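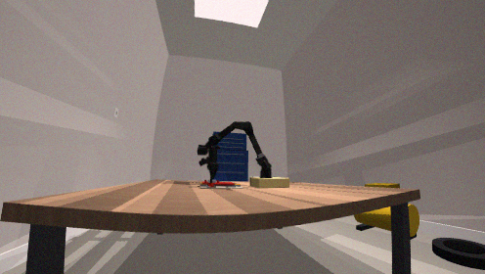 The collection of demonstrations for the Pasum project has started again after the winter break, and I was asked to write a few words on how it is going. For the colleagues in the other building who know us only by the noise of the keyboard: we collect examples from which a learning system will later try to control a robot arm. All of it is done for now in the simulator. A person moves the arm from a desk, the simulator records what the arm did and what the cameras saw, and each recording becomes one example. Our room in the simulator is quite bare. It has gray walls, a long wooden table, a black arm on the table and a blue cabinet behind it. We did not spend much time on making it beautiful, and I think it was a correct decision. The time went to the small objects that the gripper has to work with.

By February 2, 2023 we had 1,267 accepted recordings. The word "accepted" is important here. Every recording is looked at by a second person before it goes into the set, and a part of them is sent back. The most frequent fault is a long wait at the beginning, when the operator has already pressed the start key and is still thinking how to approach. A system that learns from such recordings will learn to wait also. In June we did not yet have this check, and the first model we trained stood still above the table for so long that we believed the program had crashed.

The rules for the operators are now written on one page. They were discussed in the Fotedberg meeting, and I repeat the main ones, as several people have asked me for them.

Start the recording only when you know what you will do. Move at an even speed. If you miss the object, you may correct once, and the correction stays in the recording. If you miss a second time, stop and discard. Do not delete a recording only for the reason that it looks clumsy. We want the corrections very much, for the model must see how a person comes back from a small error. One operator works in blocks of 60 minutes and then somebody else takes the seat. After one hour the hand becomes lazy, and you can see it in the paths.

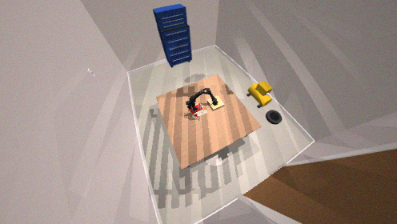
Credit: Krishnamoorthy Naidu, Pasum project

The second subject is light. In the first months our simulated room had the same soft light in all recordings, and the model depended on it more than we understood. Krishnamoorthy Naidu then prepared a new lighting setup with sun coming into the room, and now the table carries long bands of light and shadow, the floor has strong stripes, and a shadow can fall on an object just next to the gripper. It is unpleasant to work in. I have myself once aimed at the edge of a shadow instead of the edge of the pad, and I was quite sure of myself while doing it. But if a person can be fooled, the model will be fooled too, so these recordings are worth more to us than the easy ones.

Krishnamoorthy also asked that we put the overview camera high, looking down on the arm from the other side of the table top. From this height the yellow pad, the red object and the whitish piece beside it are all in view together, and the reviewer can judge the whole approach without changing windows. There was some resistance at first. The old low view feels more natural to the operator, as if one is standing in the room. We have kept both. The operator can choose which one is large on his screen, and the recording stores them anyway.

For the close work the overview does not help much. When the fingers come down near several objects that lie almost touching, the operator looks only at the close view, and so do I.

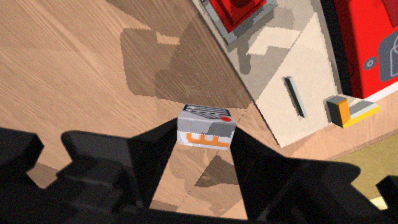
Close view: the small striped block between the two fingers.

What makes this view difficult is that the black fingers cover a good part of what you want to see. The block has its own wavy pattern on the top, dark on light gray, and in addition there is a big brown shadow over the wood behind it. It took me many tries before I stopped looking at the pattern and began to look at the lower front, where there is a white band with an orange marking. The marking tells me very fast how the block is turned. I do not know if the model will find the same trick. Feng, who writes our training code, says I should not expect it to look at things in the manner I do, and that I will be disappointed if I do.

A request to the reviewers: please write a reason when you reject. "Bad" does not help the operator. "Waited at start" or "second miss" is enough, and it takes no more than a few seconds. In the last group of 100 recordings that were sent to review there were 10 rejected ones without any comment, and I had to open each of them again to find out what was wrong. Two I could not understand even then, and I have put them back in the queue for another opinion.

Concerning the file names, the old scheme with the operator's initials is finished. The recorder now gives the name by itself. If you still have recordings on your own machine with old names, please do not rename them by hand. Send them to Krishnamoorthy and he will bring them in with a script. He has asked me to write this in a friendly way, and I hope I did.

The next object set comes from Gandwood and will be loaded when the shapes are cleaned. Some of the surfaces still have holes, and the gripper can go through them like through air. Until then we continue with the present set. We need most of all recordings with the strong sun, and recordings where the approach is from the side where you feel less comfortable. There are free seats in the early hours. The list hangs next to the printer, and a short message to me is also fine.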